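The Small Grocer
Why I gave a whole winter to pretend food, and what I'd buy again

My daughter opened her first shop last December, under the dining table, with a shoebox for a till and one lemon. The lemon was real. By the second day it had been sold so often that it had a dent in it, and I went looking for something sturdier.

That was how I fell into toy food, and I fell hard! I started with the hand-me-down crate from my cousin Randa Rawashdeh (57 pieces, most of them chewed) and then I bought the Hemholm starter set, and then a bag of vegetables from Praka that I told my husband had been on sale. It had not been on sale.

What I learned first is that kids don't care much about realism. A carrot can be any old orange lump so long as it's understood to be a carrot, and an hour later it can be a telephone. My daughter's bestseller for weeks was a beige thing that came loose from some other thing. She called it "the ham" and charged 20 dollars for it, and I paid, because the line behind me was all stuffed rabbits and they looked impatient.

The basket matters way more than I expected. I'd been keeping everything in a drawstring bag, and every game began with the whole lot dumped on the rug and half of it rolling under the couch. A small see-through basket with a handle fixed most of that. You can spot the yellow cube that's either cheese or butter, depending on who's buying, and the potato-looking things in the middle, and you don't have to tip anything out to get at them.
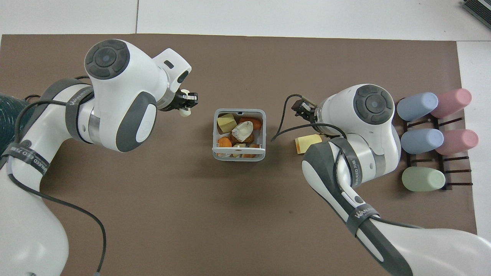
Vega Ibarra thinks I'm wrong about keeping it small. Her kids' play kitchen has a big Tallska bin, everything goes in it, and she says digging is the best part - two boys up to their elbows hunting for one egg will give her long enough to drink an entire coffee. I can't argue with an entire coffee.

Still, I'm sticking with my little basket. We swap what's in it every week or so, and the rest lives on the closet shelf. When the orange pieces come back after a break they get greeted like old friends, and the prices go up. Last week a single wedge of something white cost me 1,000 dollars and a hug.

If you're setting up a shop of your own, start with a handful of chunky pieces and skip anything with stickers for eyes. Wash them in warm soapy water and let them dry on a towel overnight. The Babić fruit is pretty, but the stems come off, and I'm still finding them in my slippers.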